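March 2018, still in the new flat

Finally a laundry basket! I have been living out of carrier bags for my dirty washing ever since I got the keys, and I'd got to the point where I was hiding them behind the door whenever anyone came round. 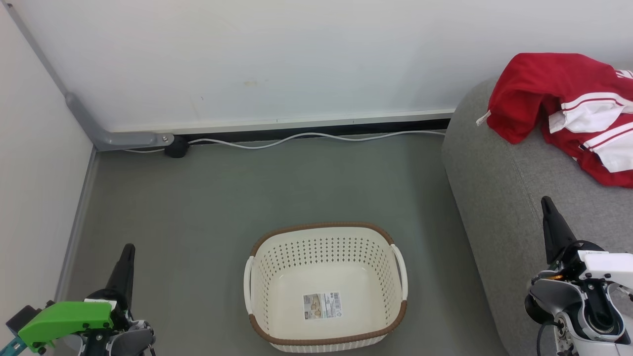 So I went out to Surnville after work, to the big Langlois by the roundabout, fully meaning to buy a basket and nothing else, and I came home with the basket, a sink plunger and a candle that smells of wet hay. I do this every time. The basket was the one I'd had my eye on, white with the brown woven rim, and I like it even more at home than I did in the shop. It looks a bit like something you'd take on a picnic if you had an awful lot of sandwiches. The label is still stuck inside and it has a photo of the basket on it, in case I forget what I bought. I had a go at one corner with my thumbnail and gave up. Hairdryer tomorrow, Mum swears by it.

I've put it down on the floor near the sofa for now, though I don't think it can live there. The bathroom is too small (I measured, then measured again in case the walls had had a change of heart) and the bedroom has the boxes in it. There are two boxes I haven't even opened and I can't for the life of me remember what's inside. One says KITCHEN?? in my own handwriting, so thanks for that, me.

The other thing I noticed once I was down on the floor is how badly that back wall needs a wipe. There's a brownish smudge I keep pretending is a shadow. And the white cable is still trailing along the bottom of the wall and off behind the sofa. I bought a bag of little clips for it and now can't find the clips. They're probably in KITCHEN??.

My red top with the white stripes has been slung over the sofa for days too. It was going to be the very first thing in the basket, a sort of opening ceremony, and then I thought I might wear it tomorrow, so it stays put. Not very grand.

Timothée Joly from downstairs knocked at teatime to ask whether I'd had the letter about the water being off. I hadn't. He says there are 377 steps from our front door to the launderette at Pastside if you cut through the car park, and I believe him, he's the sort to have checked. I may have to find out, as the Rultel man still hasn't rung back about the washing machine and I'm down to the socks with holes in.

Pasta again. Must ring Mum, get stamps, look for the clips. And strip the bed, now there's somewhere to put the sheets!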